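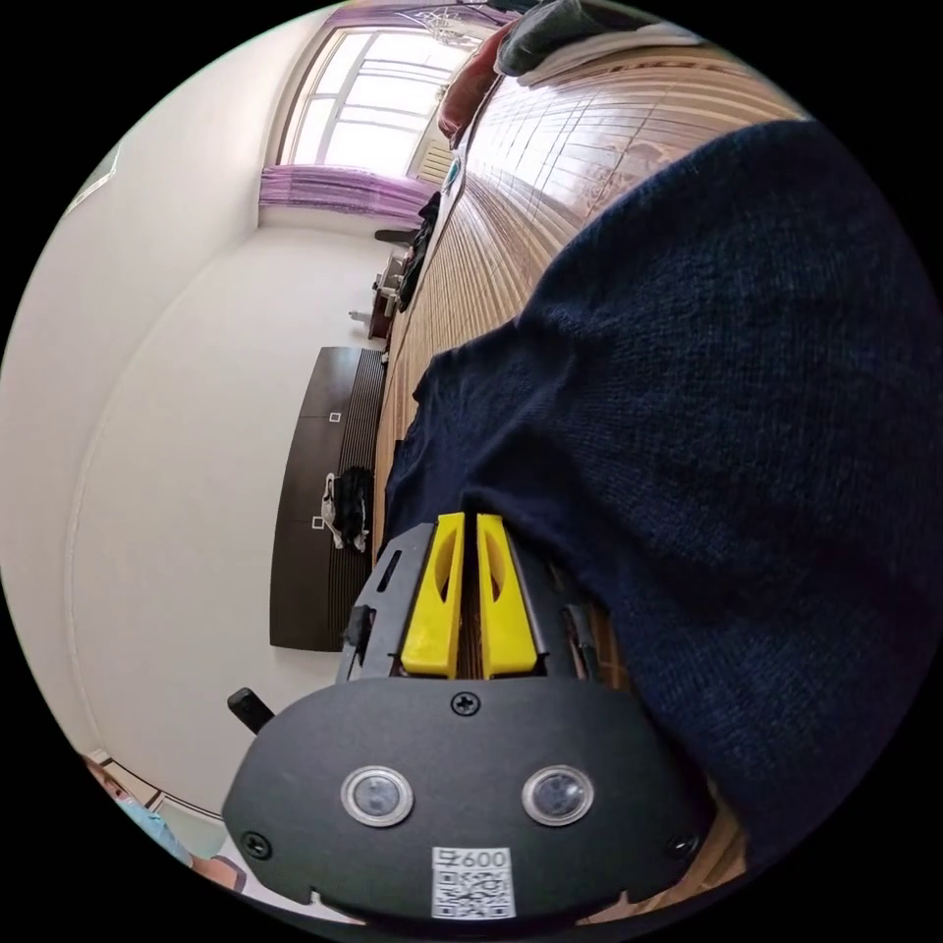 The Fairweather guideline on collecting household tasks with hand-held grippers is out in its second draft, and it has grown from seven pages to 40. I read all of it. I can't say the extra pages have made anyone's working day clearer, though a few of them are worth keeping.

The draft covers people who go into ordinary homes (or stay in their own) and do ordinary chores with a gripper in each hand while the cameras record. Folding, hanging, putting away. It was put together by a working group from Jultura and Flultent, with comments from anyone who cared to send them. We sent ours in through Marama Prendergast, and two of the points we raised got in. The others are listed at the end of this item for anyone who wants to raise them again.

Start with the part on people in the room. Clause 4 says that "no bystander shall be recorded in an identifiable manner". Fine words. A bedroom is small and the lens on a gripper turns with the wrist, so a second person in the room will turn up sooner or later at some odd angle. The draft's answer is a face mask or a consent form, and it treats the two as equal. They aren't. A mask covers half a face and does nothing for a voice, a tattoo or a name on a parcel. Huia Merrick has been saying this since the first draft and I've yet to see a reply to her. Our view is that everyone in the home signs, masked or otherwise, and that they sign before the gear comes out of its case.

Then there is the matter of what else is lying about. Clause 6 asks collectors to "neutralise" the room, meaning clear it. I don't believe in this one at all. If the whole point is to record how clothes get handled in a lived-in bedroom, you want the heap on the cabinet and the stuff on the desk left where they are. Clear away medicine, letters and family photos by all means. The draft could have said that in one line, and it takes three pages.

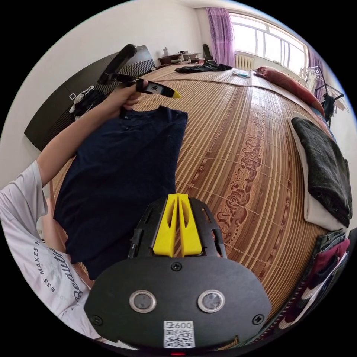
*Page last changed: October. Clause numbers updated to match draft two.*

Clothing gets its own section, and it's the best of the lot, probably thanks to Ga-eun Shin, who has folded more shirts for a living than the rest of the group put together. Her section says where to take hold of a collared shirt when lifting it, how to let it hang before you lay it down, and that you should do the job at the speed you'd do it at home. It also says plain surfaces are not required. A patterned bed mat is a perfectly good place to fold on, and I'm glad someone put it in writing, as I've seen sites turned down for less.

I'm less taken with the quota. Draft two sets a floor of 1,000 accepted episodes before a home may be called "complete". Where does that number come from? There is no source, no trial and no footnote. I asked Adebayo Tamuno, who sits on the working group, and he said it was a round figure people could agree on. I believe him. I'd still like it taken out until somebody can show it does something other than wear out wrists.

Wrists bring me to clause 11, on rest breaks, which is a single sentence telling collectors to "pause as appropriate". Holding a gripper up at chest height with a garment hanging off it is tiring work – try it for ten shirts – and a person paid by the episode won't pause as appropriate. They'll pause when it hurts. Ilness, who run sites out of rented flats, have a fixed break written into their own house rules. Why the guideline couldn't borrow it, I don't know.

On labelling, the draft wants every gripper's code sticker to be readable at the start of each session, and the left and right units logged separately. No complaint there. It's cheap to do and saves a lot of grief when two sets get mixed up in the same bag.

What we asked for and didn't get:

- one consent form for all people in the home, with no mask exemption
- a short list of items to remove, in place of clause 6
- a fixed rest break in clause 11
- the episode quota dropped or given a source

Comments on draft two go to Marama before the next meeting. Please quote the clause number and say what you'd put in its place. She has had a good many emails that only say the thing is too long, and she agrees with them.

– Lachlan Rutherford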